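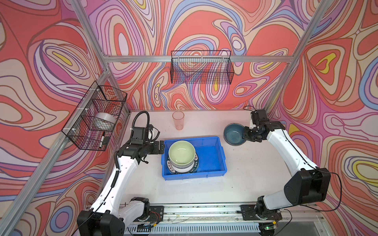 4.2 Stacking in the tub

Most mixed loads began with flat items. In the kitchens at Pradau and Grernbridge, where plates and bowls come from many different sets, people looked for the widest piece first, put it down in the tub, and built on it. The order was much the same whether the person clearing had worked in a kitchen before or had only been shown the tub that morning. Figure 2 has a typical early stage of such a load: a dark navy plate with a patterned rim at the bottom, a white dish on it, and a pale green bowl on top, all in the left half of a blue plastic tub. The right half is still free, and a teal-blue bowl and a tall pink cup are outside the tub. We coded this arrangement as a single stack with an open side, and it was the most common state of a tub holding three pieces.

The open side matters for what comes next. A second bowl can go on top of the first, where it saves floor space but makes the stack taller, or it can start a new stack in the free half. Our coders marked the choice each time it came up. When the two bowls were close in size and shape, people nested them. When the second bowl was wider or had a heavier foot, they nearly always put it on the floor of the tub. Glazed stoneware was treated with more care than melamine, and several people told us they did not like the sound of one glazed bowl sliding into another. We have no measure of the sound itself and report this only as something people said.

Cups were left until late. A tall cup tips over easily in a half-empty tub, and once it is lying down it takes up the space of a small plate. At Grernbridge, Kálmán Győri watched the Sunday evening clearing and noted that cups were often moved to one end of the table first and then loaded together, standing, against the short wall of the tub. At Pradau the cups went in singly wherever a gap had formed beside a stack. Both habits kept the cups upright, but the Pradau loads took longer to unpack at the sink – a cup wedged between a stack and the tub wall has to come out before the stack can be lifted.

Drinks left in cups were a separate problem. The written instructions at both sites asked for cups to be emptied before loading. In practice a cup with only a little in it was loaded as it was, and the liquid ended up on the floor of the tub under the bottom plate. Hadi Twal coded these cases apart from the rest, and they are left out of the unpacking times given in Section 4.3.

In total we coded more than 900 loads over 18 evenings. Loads with 14 pieces or more were treated as full, even if there was room for a saucer or some cutlery. Full loads nearly always held 2 stacks, one at each end, with small items in the channel between them. A third stack appeared in the Pradau loads when dessert bowls had been used, and it was usually short.

Our results differ on one point from the earlier work by Delić, who found that people sorted by material before they sorted by size. The dishes in that study were matched sets, so size offered little to sort by. With mixed dishes, width seems to come first, depth second, and material only when two pieces are otherwise alike. The Juron tub, used at both sites in December, has a slightly narrower floor than the one it replaced. We checked whether this changed the order of loading and found no difference, although the second stack was started a little later in the narrower tub.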